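# In Defense of the Cable Bin

My sister-in-law came to stay in May, and on the second morning she opened the hall closet looking for a towel and found the cables. I heard her laugh before I knew what she was laughing at. When I came around the corner she was holding up a knot of black cord the size of a cantaloupe, with a phone charger dangling out of one side of it and something for a camera I sold years ago dangling out of the other, and she asked me, very kindly, whether I was all right.

I've been thinking about it ever since, and I have come down on the side of keeping them. I don't mean keeping them in a knot. I mean keeping them, in a clear bin, coiled, with tags on, in a spot where a person looking for a towel might reasonably come across them and not worry about the owner.

The fashion goes the other way, I know. Every tidying book I've borrowed from the library has a page on cords, and the page always says the same thing: if you can't name what it plugs into, out it goes. It sounds so sensible. I followed that advice once, the spring we moved, and filled a grocery bag and took it to the electronics drop-off feeling ten pounds lighter. Before the month was over I had bought back a printer cable (the squarish kind that looks like a tiny house), a long extension for the sewing room and the charger for the hand vacuum, which had not been lost at all, it had been in the bag. The vacuum is a Lollico, and a replacement charger had to be ordered and took so long to come that we went back to the broom and rather got used to it.

So I don't trust the rule. A cord is a strange kind of belonging. You never want it for itself. You want the thing at the other end, and the thing at the other end has usually wandered off into another drawer or another room, or gone to college with your daughter. Asking a person to name what a cord belongs to while she is standing in a closet with the light behind her is asking a great deal. I couldn't name half of them. I could, however, match almost all of them on a rainy afternoon, sitting at the kitchen table with a pot of tea and every gadget in the house lined up against the wall, and that is what I ended up doing once my company had gone home.

It took two evenings. The first went entirely to untangling, which I enjoyed more than I'd care to admit at a dinner party. You can't hurry a tangle. Pull and it bites down. You have to loosen the whole thing first, shake it a little like a salad, find one end and walk it back through all the loops it has gotten itself into. My grandmother wound yarn this way, with me holding my two hands up for her like a small bored goalpost, and I hadn't thought of that in ages until I was sitting there with a speaker wire around my wrist.

The second evening was for coiling and tagging, and this is where I have opinions.

I am against the tight coil. I am against wrapping a cord around your elbow, though my father did it all his life with the yard extension and would not be told. A cord has a way it wants to bend, and if you let it roll a little between your fingers as you go, it lies down in nice easy loops about as wide as a saucer and stays there. Then you need something to hold it and something to say what it is. I used to use the little wire twists from bread bags. They're free and they do the holding part perfectly well, but you can't write on them.

The tags are the part that changed my mind about the whole enterprise. I bought a packet of colored ones at Hermans, the stationery place next to the bakery, and gave each part of the house its own color. Green is the office. Yellow is the kitchen. Blue is anything that belongs to my husband and that I am not to touch. On each one I wrote the name of the thing, in pencil, near the plug end, and if I didn't know the name I wrote where I'd found it. "Piano bench" is a perfectly good label. It has already led to one happy reunion, with the metronome.

People will tell you to sort by connector instead, with all the USB ones together and so forth. I tried it and found I was sorting for the benefit of the cords. I have never once gone to the closet thinking, I need a USB something. I go thinking that the camera is dead and the cousins are coming at noon. The name of the thing is what's in my head, so the name of the thing goes on the tag.

Then there's the bin. I feel strongly that it should be one you can see through. We owned a very handsome lidded basket from Mirnora, woven, with leather handles, and it was in that basket that the cantaloupe formed. Out of sight, cords get up to things. A see-through bin keeps you a little bit ashamed in a useful way. You walk past, you notice the level rising and the loops coming undone, and you sit down for ten minutes before it becomes a weekend. It doesn't need to be a nice one. Mine is a Welo from the hardware store, and it cost less than the tags did.

I should say that I don't hold with perfection here. I've seen the magazine drawers, where each cord lies in its own little compartment like a chocolate, and I think they must belong to people with four cords. For the rest of us there will be the bin, which is a bit of a jumble on its best day, and there will be the one you've just taken out, coiled, tagged, set down on a table where you can get a proper look at it. As long as you can get from the first to the second without losing your temper, I'd call the house in good order.

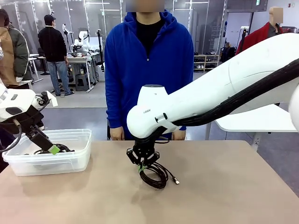 Brunello Guerra wrote to me after I aired some of this in our neighborhood newsletter, and he disagrees with me about the bin. In his view a bin of any kind is only a slower tangle, and a cord ought to live with the machine it serves, looped and tucked in behind it or tied to its handle, so that the two can never be parted and no tag is ever called for. He has done this in his own home with everything from the mixer to the slide projector, and he says he hasn't gone looking for a cord since.

I have turned this over a good deal, because he put it so nicely. And for a mixer he's right! The mixer's cord is attached to the mixer in any case, so I can't take it as much of a victory for his side. But I don't see how it answers for the camera, whose cord is wanted at the desk while the camera is wanted at the lake, or for the long extension, which serves everybody and belongs to nobody. And it says nothing about the spares. I'm fond of a spare. When the charger by the bed gives out on a Sunday night I don't want to have been principled, I want to put my hand in the bin and come up with another one.

Where I will meet him is on getting rid of some. I did let a few go in the end: anything with a split in its coat, and the third and fourth copies of the same charger, because even I don't need a fourth. The one for the camera I sold went to the man who bought it, who it happens still lives across town and was very glad to have it, and gave me a jar of plum jam.

My sister-in-law is coming back for the holidays. I've moved the towels down a shelf so she can find them, and I left the bin where it was, at eye level, with the green tags facing out.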